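Hastar cherche 12 participants – portes ouvertes robotique en mai, 4 h sur place, pas de niveau demandé. On pilote, on note, on rale un peu. 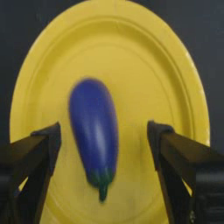
Aubergine sur assiette jaune, pince ouverte

Indemnité 50 euros. Inscriptions auprès de Mahlet Shiferaw, avant 9 h le jour même – aprés c'est trop tard.
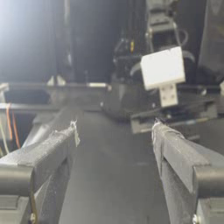 Mahlet précise que les débutants passent en premier.

Venir à l'atelier Brostine, entrée côté cour.
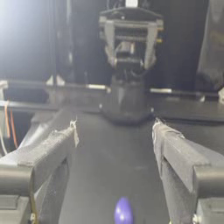 Favico : peut-on venir à deux ? Merci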